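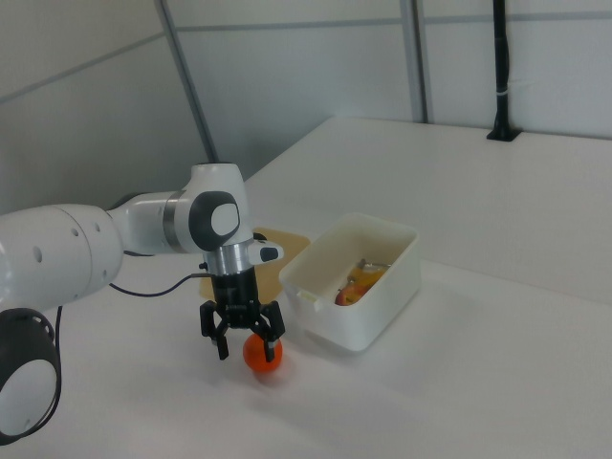
図3 白い天板の上に置かれたオレンジ色の小球。

3.2 刺激の配置と背景の明度

本節では、色名の想起課題において、背景の明度が回答に与える影響を述べる。前節で示した通り、本研究の関心は、日本語学習者が「オレンジ」「橙」「赤」「黄」という四つの語をどのように使い分けるかにある。語の選択は、対象の色そのものだけでなく、それが置かれる面の明るさにも左右されると考えられる。図3のように白い面の上に小さい対象がある場合、対象の色は周囲から強く区別されて知覚される。一方、暗い面の上では、同じ色がより明るく、黄に近いものとして報告されることがある。

この現象は、視覚研究では同時対比としてよく知られている。しかし、言語学の側からの調査では、背景の条件が報告されていないことが多い。色票を灰色の台紙に貼ったのか、白い紙に貼ったのか、論文を読んでも分からない場合がある。筆者らは、このことが先行する調査の間の不一致を部分的に説明すると考えている。

調査は二つの地域で行った。第一の地域はヴオリネン(Vuorinen)、第二の地域はドンディンバーグ(Dondimberg)である。いずれも、成人向けの日本語講座が長く続いている町である。参加者は各地域20名で、全員が初級の課程を修了していた。母語は統一しなかった。母語による色彩語の体系の違いは重要な問題であるが、本節では扱わず、第5節で改めて論じる。

課題は次のように進めた。参加者は、まず12枚の色票を一枚ずつ見て、最も適当と思う語を口頭で答えた。色票の提示順は参加者ごとに変えた。次に、同じ色票を異なる明度の台紙の上で再び見て、もう一度答えた。一回目と二回目の間には短い休憩を置き、その間に色とは関係のない聞き取りの練習を行った。答えに時間の制限は設けなかったが、長く迷った場合には「分からない」と答えてもよいと説明した。

収集した回答には、色彩語だけの回答のほかに、「みかんの色」「夕日みたいな赤」などの比喩的な表現も含まれた。これらを除外するかどうかについて、筆者らの間で意見が分かれた。最終的に、比喩的な表現は別の範疇として残すことにした。学習者が基本的な語を知らないために比喩を使ったのか、あるいは知っていてもより正確に言おうとして使ったのか、回答だけからは判断できないからである。回答の分類は筆者の一人とシトラリ・ロブレス(Citlali Robles)氏が独立に行い、一致しなかったものは協議によって決めた。分析の対象とした発話は、言い直しと再質問を含めて1421件である。

結果の傾向は、二つの地域でほぼ同じであった。白い台紙では、「オレンジ」という回答が最も安定していた。すなわち、同じ参加者が同じ色票に対して、言い直しをせずに答える場合が多かった。暗い台紙では「黄」への移動が見られ、特に明度の高い色票で明らかであった。「橙」という語は、どちらの条件でもまれであった。この語を使った参加者に後で尋ねたところ、多くは教科書ではなく、漢字の学習書で覚えたと答えた。

「橙」の少なさは、学習者だけの特徴とは言えない。日本語の母語話者の間でも、日常の会話では外来語の「オレンジ」が広く用いられる。筆者らが参照したギヴソープ(Givthorpe)会話資料は、3000件近くの会話の断片を含むが、その中でも「橙」は主に植物の名前として現れ、色を表す例は限られていた。したがって、教育の場面で「橙」をどの段階で導入するべきかという問題は、母語話者の使用の実態とあわせて考える必要がある。

また、対象の形と大きさも、考慮すべき要因である。平らな色票と、立体の小さい物では、同じ塗料を用いても見え方が異なる。球の表面では、光の当たる部分と影になる部分とで明度が連続的に変わるため、観察者はその中から一つの代表的な色を選ばなければならない。予備調査では、立体の対象に対して「赤っぽいオレンジ」のような、接尾辞を伴う回答が増える傾向があった。ただし、予備調査の参加者は少なく、この傾向を一般化することはできない。本調査で平らな色票のみを用いたのは、この影響を避けるためである。

「っぽい」および「みたいな」の使用については、ブロンド(Brondo)の分類案を一部修正して用いた。元の分類案では、この二つを同じ「近似表現」として扱っている。しかし、本調査の資料では、「っぽい」は色彩語に直接付くことが多く、「みたいな」は具体的な物の名前に付くことが多かった。両者を区別することによって、学習者が語彙の不足を補う方法がより明確に記述できると思われる。

最後に、本節の方法の限界を二点述べる。第一に、室内の照明は二つの地域で完全には一致していない。ヴオリネンの教室は窓が大きく、1月の調査では時間帯によって明るさが変化した。カーテンを閉めて対応したが、外の光を完全に遮ることはできなかった。第二に、参加者が事前にどのような教材で色彩語を学んだかについては、自己申告に頼っている。使用した教材の名前を覚えていない参加者もおり、その場合は講座の担当教員に確認した。次節では、これらの点に留意しながら、台紙の条件ごとの回答の分布を詳しく検討する。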